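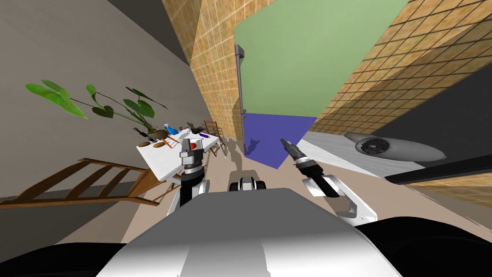
The Urska Foundation has given away money for education since it was set up by the family behind the Metine packaging business. Its latest gift, to Wesex College, pays for nursing bursaries and is the largest it has made to a single place. We spoke to the foundation's director of grants on July 14, 2023, a few weeks before the first bursary letters were due to go out.

She said the idea came from the college, which wrote to the trustees two years ago asking for help with a new building. "We went to see them and talked to the students over lunch. What they wanted was help with rent and bus fares. The building hardly came up."

The trustees turned down the first request and asked the college to come back with a different one. That took most of a year. "They were disappointed, and I understand that. A building has a name on it and you can show people round. But we had seen how many were dropping out in the second year, when the placements start and they can't keep a part-time job going." 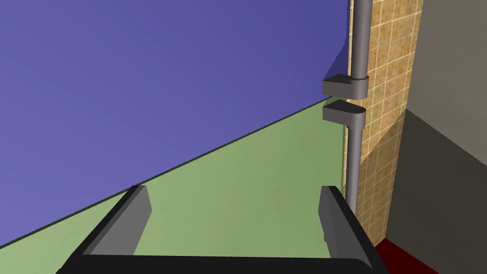 Each bursary is worth £3000 a year and is paid in monthly amounts during term. There will be 100 of them in the first year and 200 once the scheme is fully running. Students don't have to write an essay or come to an interview. The college already holds their household income details, and the awards are made from those.

"I've sat on panels where people had to explain how poor they were to a row of strangers," she said. "I didn't want to do that again."

She was less sure about the money for placements a long way from the college. Students sent to the hospital at Cuautle travel for over an hour each way, and some shifts end after the last bus. The foundation has put a small travel fund aside but she thinks it may run out by spring. "We guessed. We'll look at it again at Easter and top it up if we have to."

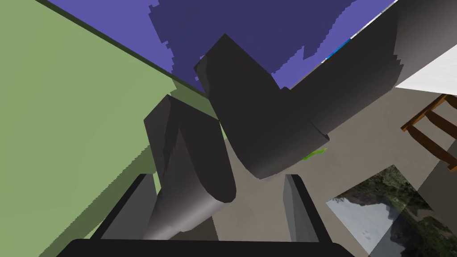 The college received 2678 applications for health courses last year, across all levels, and she doesn't expect the bursaries to change that figure much. The trustees will look at how many students finish. They have asked for one short report a year, on two sides of paper, and nothing else.

Asked whether the family had wanted its name on the awards, she said they had talked about it and decided to use the foundation's name. One of the trustees trained as a nurse herself and argued for leaving the names off altogether. She lost that vote.

The gift runs for six years. After that the college is expected to find part of the cost itself, and it has started asking former students for small monthly donations. 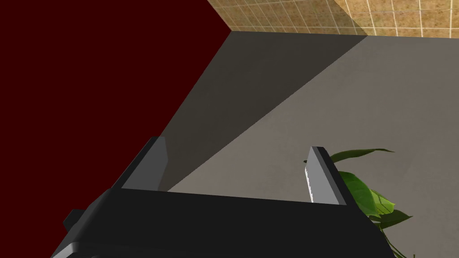

Can students who have already started their course apply?

Second-year and third-year students can have a bursary on the same terms as new ones. The college will write to those who qualify in August, and they need to confirm their bank details before term starts.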